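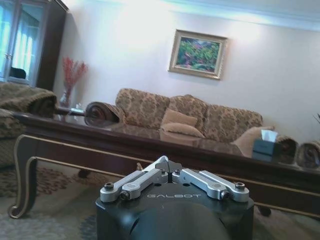 Glass-topped table and damask sofa, the tissue box left where it lives.

How to tidy a sitting room without buying anything

I've read plenty of guides promising a calm room in two minutes. I doubt it. Mine takes over 70, with tea.

Start with the floor. The table will tempt you, but wiping glass while there's litter on the carpet is the wrong way round. 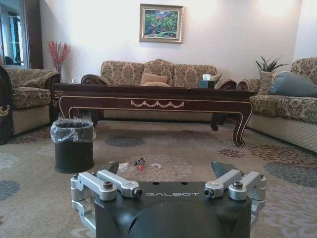

Hadiza Eze

Bring the bin to the mess. Walking each scrap to the kitchen is how people give up. Line it first and fold the bag well over the rim. Patterned carpet hides small bits, so get down low and pick them up by hand before hoovering.

Bottles next. Take the cap off, squash the bottle, put the cap back on. I'm told this saves space, and I'll grant it saves a little.

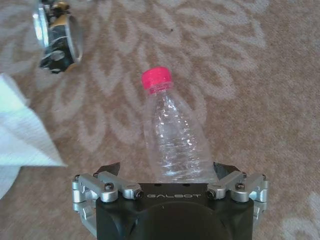
Ngozi Okafor wrote in to say that squashing is pointless if your council's lorry does it anyway, and that she just rinses hers.

Fair enough, check your local rules. Cushions go last. Plump them if you must; I've never seen it last past teatime.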